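4.2 Rows, heaps and the problem of the letter A

Anyone who has lived with alphabet blocks knows that they have two natural states, the heap and the row, and that the heap is winning. Our interest is in the row. Following Chmielewska, we treat a row as any set of blocks placed edge to edge along one line, whether or not the letters spell anything. They seldom do. The Mandine collection holds 205 arrangements, of which 9 contain a word in any language known to the authors, and 2 of those are the same word.

The setup was kept plain. Small wooden blocks were laid out on a tabletop, and no target word was given. An arrangement counted as begun once blocks touched along a full side, a rule we adopted after a long and unproductive argument over corners.

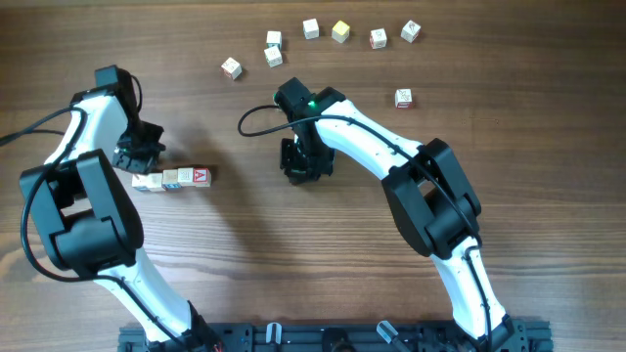

Figure 4. A row of five blocks, with a red "A" at the right-hand end and other blocks still scattered farther up the table.

Spelling turned out to be a poor guide to tidiness. Rows that read as nonsense were often very straight, and the few real words tended to sag in the middle. The face turned upward matters less than one would hope. A block may show a bold letter, a faint mark or bare wood, and still hold its place in the line perfectly well. Under the Ostelell scoring scheme such a row earns nothing, a verdict we find harsh. The Stastetura scheme scores alignment alone and would give full marks to a row of blank wood.

We therefore report both scores and let the reader choose a grievance. Gaps between neighboring blocks were marked separately from tilt, as a row can be tightly closed and still wander off across the table. Leftover blocks were not penalized. An earlier draft of the protocol did penalize them, and under it the best available strategy was to own fewer blocks.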